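Union questions what hand-tracking trial at Tovcombe packing site will mean for staff

Dusley branch calls for written guarantees before automation moves from the practice table to the packing hall
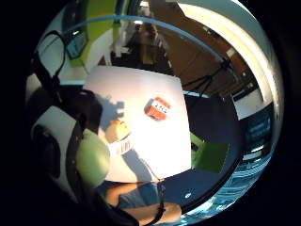
TOVCOMBE, July 23, 2026. The Dusley branch of the Packing and Despatch Workers' Association has asked Vasylenko, which runs the mail-order packing site at Tovcombe, to put its promises about automation in writing before a trial of box-handling robots goes any further.

Vasylenko employs 600 people at the site. For the past few months 16 of them have been spending part of their shifts wearing sensor kits on their hands and wrists while they pick up, turn and put down small goods. The recordings are passed to Podis, the firm supplying the automation system, and are used to teach its machines how to handle the same goods.

The company has told staff that the system will "take the strain out of packing" and that no jobs are at risk. The branch says it has heard that sort of thing before and would like to see the working.

"We have been told this will make the job better," said Ostap Ivanyshyn, branch secretary and a packer at Tovcombe. "Fine. Better how? Fewer heavy lifts would be better. A slower line in the run-up to Christmas would be better. What we've been shown so far is people being recorded picking up small boxes, and small boxes were never what hurt anybody's back."

The branch does not oppose the trial. Several of those taking part have told their reps that they enjoy the break from the line and that the Podis staff have been polite and quick to answer questions about the equipment. Others say the straps get warm after a while, that the cables need watching, and that it is hard to work naturally when you know your hands are being recorded.

There is also the matter of what counts as natural. Packers at Tovcombe do the job in a hurry, with tape guns, torn cartons and labels that will not scan. A clear table with good light on it is a different place to work. Reps have asked Podis whether a machine taught in those conditions will cope with a cage of mixed returns at the end of a late shift. The answer was that it would "improve over time". Reps then asked who would be putting things right in the meantime, and have not had a reply.

Members fear they already know. When automatic label checking came in two years ago, it was described as a way of cutting down on dull work. In practice every parcel the checker turned away had to be opened and redone by hand, and the people doing it were kept to the same hourly target as everyone else. It took the branch until the following November to get that target changed.

"Nobody got the sack over the label checker, and I'll give them that," said Ivanyshyn. "But the easy parcels went to the machine and we were left with the awkward ones. If you do the same with robots you get a packing hall where every single thing that reaches a person is a problem. I wouldn't call that taking the strain out."

Vasylenko has said that 37 packing stations could be changed over if the trial goes well. It has not said what "well" means, who will judge it, or what the people now at those stations would be doing afterwards. A slide shown at a staff meeting referred to "new supervisory roles". Asked how many, managers said it was too early to tell. Asked whether those roles would be paid more than packing, they said the same.

The branch is also seeking a clear answer on the recordings. Members who put on the kit signed a form of 2 pages covering health and safety and the use of the material "for development purposes". It does not say how long recordings are kept, whether they may be used at sites run by other firms, or whether a person can have theirs removed on leaving the company. Nor does it rule out using them to compare one worker's speed with another's. Vasylenko says it has no plans to do that. The branch would prefer a sentence saying that it won't.

The branch is asking Vasylenko to agree to the following:

A written promise of no compulsory job losses as a result of the Podis system, covering agency staff as well as those employed directly.

Hourly targets to be set again, with reps present, at any station where a machine takes over part of the work.

Recordings to be used for training the machines only, and never for discipline or for measuring individual staff.

Extra pay for time spent in the sensor kit. Members are passing on skills that took years to pick up, and are currently paid the ordinary packing rate for doing so.

The results of the trial to be shown to staff in full, including the items the machines drop, crush or fail to pick up.

Taking part in the recording sessions is voluntary, and the branch is leaving that choice to each member. Anyone who wishes to stop may do so without giving a reason, and should speak to a rep if they are pressed for one.

Reps will meet site managers again before any station is changed over. Members at Tovcombe will be balloted on whatever offer is made.

Press enquiries should be addressed to Ostap Ivanyshyn at the Dusley branch office.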